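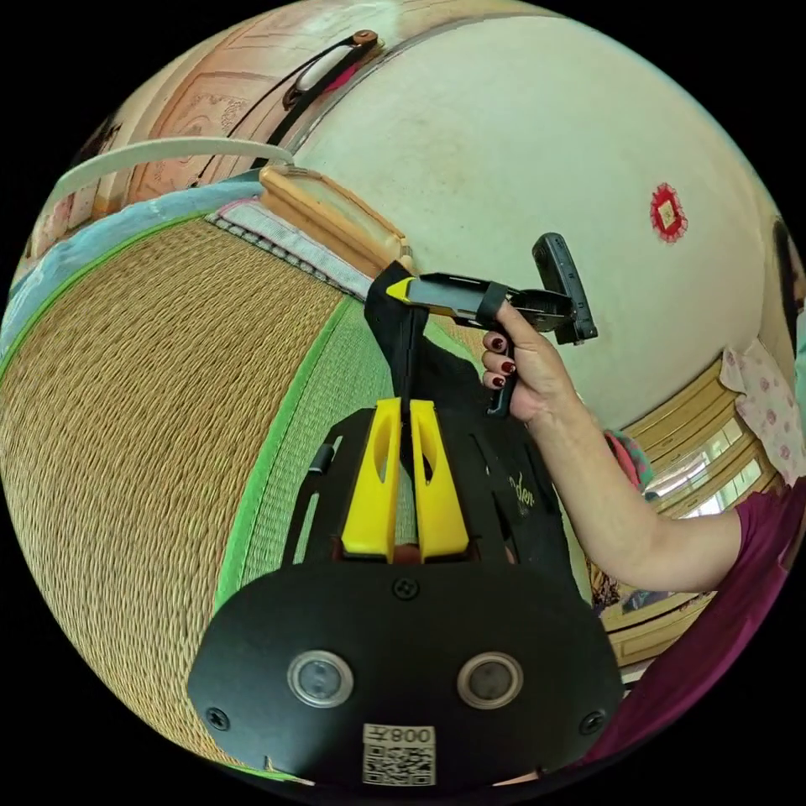 Photo: Hirnidley Workshop

A shared workshop in Ayala has finished the second of two hand-held grippers that its members are building to record household chores for a small robot arm. The pair is now in use at members' homes, and the group says it will post its drawings and parts list in October.

The grippers are numbered, and the one labeled 008 is the latest to have its fingers replaced. Both tools in the pair are held in the hand and follow the same general layout, with a black body, yellow on the gripping parts and a camera mounted so that it moves with the tool. A person picks up one in each hand and does an ordinary job, such as folding a cloth or straightening a blanket. The recordings are later used to train the arm, which stays bolted to a bench at the workshop.

The workshop, called Hirnidley, occupies the back half of a former upholstery shop. It has two 3D printers, a drill press, a laser cutter that works on most days and a long table for electronics. Members pay monthly dues and bring their own materials. The gripper project started there last winter after several members bought a used arm together and found that programming it by hand, one position at a time, took up whole evenings.

Parts for the pair came to $177, not counting the cameras, which members already owned. The printed pieces make up a small share of that. Most of it went to bearings, screws, springs and a set of linear rails that had to be ordered twice after the first set arrived in the wrong length.

The fingers have given the most trouble. The first version was solid and too stiff to hold anything soft without pushing it away. The slotted version bends a little under load and picks up a folded dishcloth on most tries. It also wears faster. Members now print the fingers in batches and change them when the tips start to round off. Yellow was picked early on so that the fingers would be easy to find in the recordings, and the group has kept to it since. One batch printed in gray was thrown out.

Weight was the next problem. A tool that feels fine for five minutes on the bench is tiring after half an hour at home, and the early handles left people with sore wrists. The handle was moved closer to the camera and thickened, and material was cut out of the frame wherever it could be spared. The present tool weighs 917 grams with its camera. The group would like to get it lower but has no plan to do so before the drawings come out.

Members take the pair home for a week at a time. Each household works from the same short list of chores and can add its own. Bedding has turned out to be a useful subject. Blankets and pillow covers come in every size and pattern, they never fall the same way twice, and there is plenty of room to work on a bed or a mat. Dishes are on the list too, but only plastic ones for now. Anyone taking the tools home is asked to do the chores at normal speed, to keep both tools in view of each other when possible, and to start over if something is dropped.

The collection stands at 1,268 recordings. Each is checked by a member other than the one who made it, and those that are too dark or end early are taken out. Checking is slow and has fallen behind. The workshop has put an old computer next to the laser cutter for the purpose, and members are asked to clear a few recordings whenever they come in to use a machine.

The software that lines up the recordings from the two hands is called Ruvatari. It was written at the workshop and runs on an ordinary laptop. Its main job is matching the clocks of the two cameras, which drift apart over a long session. Early versions asked the user to tap the tools together at the start so that the click could be found later. That step is still in the instructions as a backup. A newer version also flags recordings in which one camera stopped before the other.

So far the arm has been tried only on flat cloths. In the most recent round it folded a hand towel once across the middle in 80 attempts out of an evening's run that ended when a cable came loose. The folds were uneven, and the group does not consider the job done. Pillow covers will be tried next, followed by small blankets if the arm can reach far enough. A second arm would be needed for anything larger, and there is no money set aside for one.

A group in Trusdale has asked to build its own pair from the same drawings and has been sent an early set. Its members reported that two of the screw holes in the mounting plate were too tight, and the plate has been corrected. They also asked for a smaller handle, which is being drawn now. The Ayala workshop hopes to combine recordings from both places once the Trusdale tools are running, though the two groups use different cameras and it is not yet clear how well the material will match.

The drawings will be free to download, along with Ruvatari and a short assembly guide. Someone with a printer and basic tools should be able to put a gripper together over a weekend, according to the workshop. The recordings themselves will not be posted. Many were made in bedrooms and kitchens, and members agreed at the start that those would stay on the workshop's own drives.

Hirnidley is open to visitors on the first evening of each month from 6 p.m. The arm and whichever gripper is not out on loan can be tried at the long table. Parking is on the street.

Contact the newsroom | Copyright, all rights reserved | Back to top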